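Thread: Is resealing grout every year a racket?
Forum: Kitchens, Baths and Tile

Carbone66
Posted 30th August

The guy who quoted my bathroom wants to sell me a yearly "grout care plan." He comes out, wipes on a sealer called Rallitine, and leaves. I've lived in this house for 20 years and never sealed anything. The grout is a little gray by the tub and that's it. Is there any real reason to pay for this, or is it the tile version of undercoating on a new car?

Before anyone asks, it's porcelain tile with ordinary cement grout. Narrow joints.

pona_drip
Replied

Racket. Cement grout gets dirty, you scrub it, it gets clean. I did half my shower floor with sealer and left the other half bare as a test. After 10 months I couldn't tell you which half was which, and neither could my wife.

Eseck
Replied

A test on one shower floor isn't much of a test. What sealer, how many coats, what do you clean with? If you use anything acidic you probably stripped it off in the first month.

I seal mine every 2 years and coffee wipes right up. That's a kitchen, though, so take it for what it's worth.

pona_drip
Replied

Dish soap and a brush. And if a product can't survive being cleaned, what exactly am I paying for?

Carbone66
Replied

Kind of my question too. He also said pale grout "demands" sealing. Demands! I've been looking at stone-look beige with light joints.
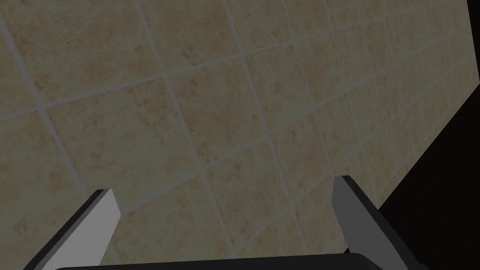
Beige stone-look tile, pale gray grout

So does the color change anything, or is he just working up to a bigger number?

Eseck
Replied

The color doesn't change how porous it is. It changes how soon you notice. Pale grout on a wall that never gets splashed will look fine for ages. Pale grout on a floor by the door, different story. He's half right and charging you for the other half.

With blotchy tile like that I'd worry more about getting the grout a shade too white. Get a sample stick and hold it up to the actual tile, in your own light. The printed color charts are useless.

gritty_sponge
Replied

Nobody has asked what the sealer is supposed to do. It slows down staining. It does not waterproof anything. If the salesman used the word "waterproof" at any point, show him the door. Whatever keeps water out of your wall is behind the tile, and no wipe-on stuff is going to fix it if it's wrong.

Carbone66
Replied

He said "water barrier." Twice.

gritty_sponge
Replied

Well, there you go.

pona_drip
Replied

Told you. Racket.

Eseck
Replied

The plan is a racket. Sealer isn't. Those are separate claims and you keep mashing them together.

Try this before spending a dime: put a few drops of water on a clean, dry joint and leave it alone for several minutes. If it soaks in and goes dark, the grout is thirsty and sealing might help with stains. If it sits there in a bead, put your wallet away.
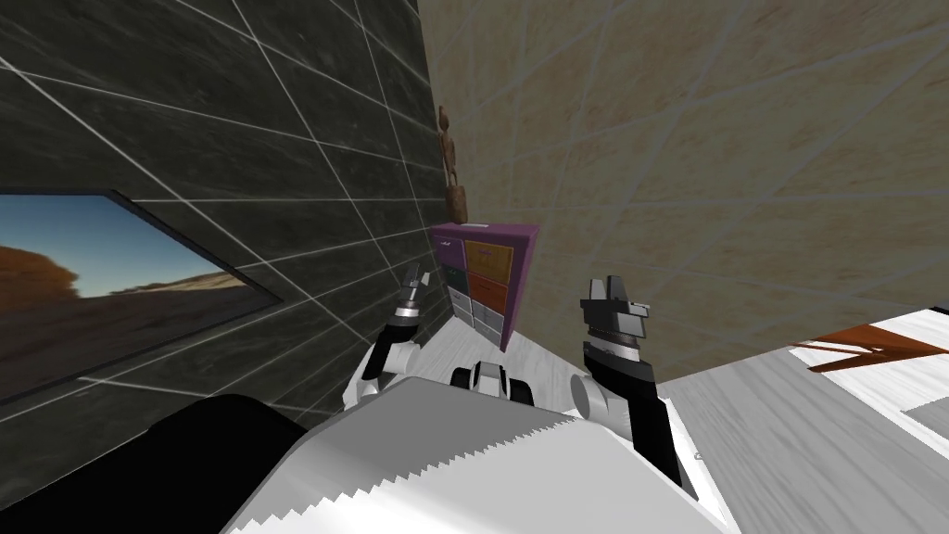

Bianca Mocanu

I'll disagree with both camps a little. Everybody argues about sealer and skips over contrast, and contrast is what makes people unhappy with their grout. Dark tile with thin white lines shows every single joint. Beige with pale lines is much more forgiving, even when the joints are filthy. I had the dark-and-white combination in my last place and spent more time with a toothbrush in June than I'd like to admit. Sealed, by the way, with the expensive stuff.

If I did it over I'd go one shade darker on the grout and skip the sealer completely. I don't trust any product where the proof that it works is that nothing happened.

Eseck
Replied

By that logic you'd skip smoke alarms.

Bianca Mocanu

A smoke alarm has a test button.

Carbone66
Replied

Did the water drop thing on the old grout by the tub. It soaked in pretty fast at one end and beaded at the other, so I guess that's 20 years of soap doing the sealing for me. I'm turning down the plan. May buy one bottle and do it myself when the new tile goes in. Still undecided on the grout color, leaning darker now.

pona_drip
Replied

Save the receipt for the bottle.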